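November, 9:40 pm. Audiobook proofing, *Clandstead*, narrator S. Molefe

Proofed chapters 11 through 14 against the final manuscript. Listening at 1.0 speed on the closed headphones. Chapter 12 took two passes.

## Pickups

- Ch. 11: "Ngcobo" stressed two different ways in the inquest speech. Sibusiso's first reading matches the pronunciation sheet. Redo the second.
- Ch. 12: drops "not" in "she had not locked the gate." Changes the plot. Must fix.
- Ch. 13: the widow's voice drifts toward the sergeant's by the end of the long dialog. Acceptable until the argument on the stairs, then hard to tell who is speaking. Asked Xóchitl for a second opinion before I send it back.
- Ch. 14: page turn under the last line. Room tone patch should cover it.

## Levels

Ch. 13 sits lower than its neighbors. Raised it and rechecked the peaks. No clipping. Opening silence trimmed to match the other chapters. The breath before "Aso was already dead" stays in. Xóchitl Palacios cut it in the first edit and the line lost its weight.

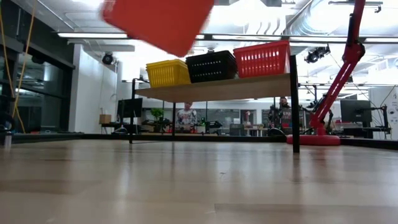

Baskets on the table.
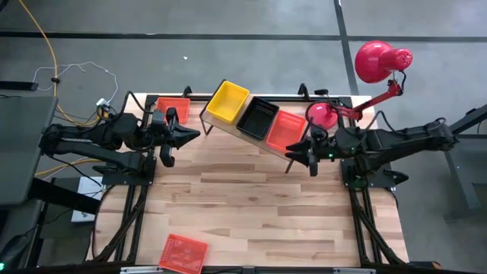
## Pacing

Narrator takes the Kilix letters too fast. They are meant to be read aloud by a man who learned the language late, and the print edition sets them with wide spacing. Ch. 14 letter runs 260 words with one pause. Suggested he mark a stop at each salutation and after the date line.

Narration outside the letters is steady. The flat delivery works for the killer's chapters and less well for the comic ones. The parish dinner in ch. 11 has a joke in every paragraph and he lands maybe half. Not a pickup, just a note for the next book.

## Open

- Manuscript p. 30 and the script disagree on the spelling of the ferry. Sounds the same either way. Flagged to the author anyway.
- Session file 1097 has no take labels past the 20 minute mark. Need the log from Sibusiso.
- Ch. 15 not started.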